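Section 4: Save Data, Linked Play and Carryover
Nellstead Chronicle 2 – Player's Guide, January 2023

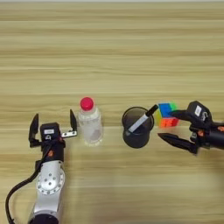

Nellstead Chronicle 2 keeps your progress in two places: the local save on your console or PC, and the Gonlow account you made in Section 2. Most players only need the local save. The Gonlow account matters if you want to bring over monsters from the first game, trade with other players, or move between two systems. Your transfer code is shown on screen once and can't be looked up later, so have paper and a marker on the table before you start. A phone photo of the screen also works.

4.1 Before you begin

You will need:
– Nellstead Chronicle 2, updated to the latest version
– a finished or unfinished save file from the first Nellstead Chronicle, if you plan to carry data over
– 260 MB of free storage for the carryover data
– a working internet connection for the first sync

Note: Demo saves can be used for carryover, but only your player name and the starter monster will move across.

4.2 Creating a save file

1. From the title screen, choose New Game.
2. Pick an empty slot. There are 32 slots, and slot 1 is reserved for autosave.
3. Enter a player name. The name can be changed later at the Records Desk in Fokberg.
4. Choose a difficulty. Hard can be lowered to Normal at any time, but Normal can't be raised to Hard once you leave the prologue.
5. Select Confirm and wait for the lantern icon to stop turning.

Caution: Do not turn off the system or remove storage while the lantern icon is on screen. A damaged slot can't be repaired and will have to be deleted.

4.3 Carrying over data from the first game

1. Start the first Nellstead Chronicle and load the save you want to use.
2. Open the main menu and go to System, then Linked Play, then Send Data.
3. Write down the transfer code. It is 12 characters long and does not use the letter O or the number zero.
4. Close the first game.
5. Start Nellstead Chronicle 2 and choose Linked Play from the title screen.
6. Enter the code and select Receive.
7. Check the list of monsters and items, then choose the slot that should get them.

The following items carry over: your player name, up to 100 monsters, all costume pieces, and the Gonlow Medal if you earned it. Money, key items and healing items stay behind. Monsters above level 20 are set back to level 20 but keep their learned skills.

Note: Pai always joins at the end of Chapter 1, whether or not you carry data over. If you had Pai in your party in the first game, you will get a different greeting and her winter outfit.

Note: A code can be used once. If the connection drops during step 6, wait ten minutes and enter the same code again before making a new one.

4.4 Trading with other players

1. Finish Chapter 2 and talk to the clerk at the Fokberg post office.
2. Choose Trade, then Friend or Open.
3. For a Friend trade, both players enter the same four-digit number.
4. Select one monster each. The other player's choice appears on the right.
5. Hold the confirm button until the bar fills.

Monsters holding a story item can't be traded. Take the item off at any save point first. Trades are final, and support can't reverse them.

4.5 Common messages

"Slot in use" – The slot already has a file. Pick another or delete the old one from the Data menu.

"Version mismatch" – One of the two games has not been updated. Both need the December patch or later.

"Error 1478" – The carryover data is incomplete. Return to the first game, save at an inn, and send the data again.

"Box full" – You have no room for the monster being received. Release or store one and retry the trade.

4.6 Deleting data

1. From the title screen, choose Data.
2. Highlight the slot and select Delete.
3. Type your player name when asked.

Caution: Deleting a local save does not delete the copy on your Gonlow account. To remove both, repeat the steps with the Account tab open.

Guide text for this section: Raffaele Valentini. For controller and button settings, see Section 5.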